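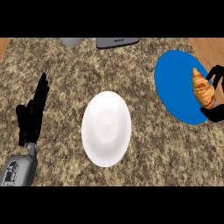 News & Announcements | Food & Drink

Bailly Bakery Opens Its Second Shop and Brings Back the Overnight Croissant

2018-06-23

Hi everybody, Nantana Thammasiri from Bailly here. I usually leave the announcements to people who are better at them, but I asked to write this one myself because I've been waiting a long time to say it: we're opening a second bakery! The new shop is at 26 Kostilier Street, in the old shoe repair place next to the pharmacy, and the doors open at 6:30 in the morning on the first day of next month.

If you've been to our first shop you know how small it is. We have four stools, one window, and a line that goes out past the mailbox when it's raining (why is it always longer in the rain?). The new place is 1595 square feet, and I walked around it for a good ten minutes the day we got the keys just opening and closing cupboards. There's room for real tables, a proper bread wall, and a counter low enough that kids can see what they're pointing at.

Now, the croissants. A lot of you have asked about the overnight croissant, the one we used to make before we ran out of fridge space and had to switch to a shorter rest. It's coming back, at both shops! The dough gets a slow, cold night before it's rolled, and you can taste it. The flavor is a little deeper and the inside pulls apart in long strands. Our head baker, Thierry Millet, never stopped complaining about losing it, so I'm almost as happy for him as I am for the customers.

"I made the short version every day and it was a good croissant," Thierry told me when I said I needed a quote from him. "But I would go home and think about the other one. Now we have a cold room, a real one, and I can go home and think about something else."

We'll have plain, almond, and ham and cheese every day, plus a seasonal one that changes when we feel like it. The first seasonal is apricot with a bit of black pepper. I was against the pepper. I've eaten a lot of them now and I take it back.

Prices are staying put. A plain overnight croissant will cost the same as the ones we sell today, and coffee is the same too. We looked hard at the numbers and decided we'd sooner sell more of them than charge more for each one.

A few other things I'm excited about. Boonsong Sukprasert, who has run our mornings since the very beginning, is going to manage the new shop, and he's putting together a short lunch menu with soup, two sandwiches, and a salad that he keeps changing on me. He'd like me to mention that the soup will be ready at 11 and not before, so please don't ask him at 10:30. Tumaini Obura is taking over mornings at the original shop. If you're a regular there you already know her, and she already knows your order.

We're also starting weekend baking classes in the back room. They're small, eight people at a time, and they run for three hours with a coffee break in the middle. You'll roll and shape your own croissants and take them home ready to bake, along with a sheet on how to keep them in the freezer. No experience needed, though you should wear something you don't mind getting butter on. Sign-up sheets are at both registers. The first two classes are filling up fast, so we'll probably add more dates in the fall.

I have to say thank you as well. Back in February we asked people to buy bread cards ahead of time to help us pay for the oven, and we thought we might sell a few hundred. You bought 2707 of them! I cried in the flour storage. Every one of those cards is good at either shop, they don't expire, and you can use them on anything we bake.

On opening day, coffee is on us until noon, and anyone who comes in with a bread card gets a small loaf to take home as well. We'll cut the ribbon at 9 (there is a ribbon, my mother insisted) and Thierry has promised to come out from the back and wave.

Hours at the new shop will be 6:30 to 4, every day except the major holidays. The original shop keeps the hours it has now. Parking on Kostilier Street is free for the first hour, and there's a bike rack on the corner.

About Bailly

Bailly is a neighborhood bakery making bread, pastry, and coffee from scratch every morning, now in two locations.

Press contact

For interviews, class information, or a visit to the kitchen before we open, ask for Nantana Chuensuk at either shop. Yes, there are two Nantanas. She's the organized one.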